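Graltmont

Graltmont is a village in the upper valley of the Rurkeck, a small river that drains the eastern side of the Bralamside hills. It has a population of 386 and is the smallest of the valley's settlements to have kept its own school. The village stands on a shelf of gravel above the flood plain, with most of its houses along a single street.

Name

The first part of the name is usually taken to come from an old local word for coarse gravel. Older maps spell it Gralmont or Grallmont, and the present spelling was settled when the post office opened. People in the lower valley still call it the Shelf.

History

The village grew up beside a ford on the drovers' road over Bralamside. Cattle were rested overnight on the common before the climb, and tolls from the ford paid for the first chapel. The road lost most of its traffic when the railroad reached the lower valley, and several of the inns were turned into farmhouses.

Slate was dug on the hill behind the village for two generations. The largest working, the Kravets quarry, employed 113 men at its peak. Its slate was thin and split easily, but it weathered badly, and builders farther away stopped ordering it. The quarry closed after a series of wet winters flooded the lower pit, which is now a pond. Many quarry families left, and part of the upper street was pulled down for its stone.

The local historian Güven Akbulut collected the memories of former quarry workers in a short book, which remains the main source for daily life in the village during those years. It includes a list of 43 field names – most of them no longer in use.

Economy

Sheep farming is the main occupation on the higher ground, while the river meadows are cut for hay in July. A sawmill at the lower end of the street handles timber from the Bralamside plantations. Many residents travel down the valley to work. 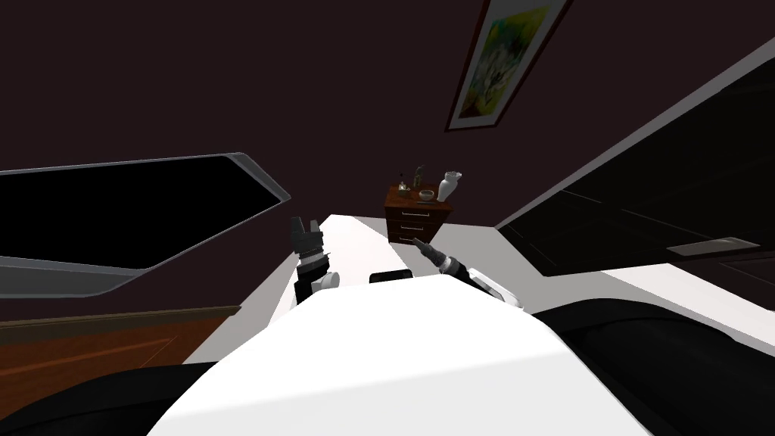
The village has a general store, which also handles mail, and a single inn. A produce market is held on the common during the summer and moves into the school hall when the weather is poor.

Transportation

A bus runs down the valley in the morning and returns in the late afternoon. The old drovers' road is open to walkers and riders but is closed to motor vehicles above the quarry. The ford was replaced by a stone bridge, later widened to 2 lanes.

See also

Bralamside
Kravets quarry
Rurkeck (river)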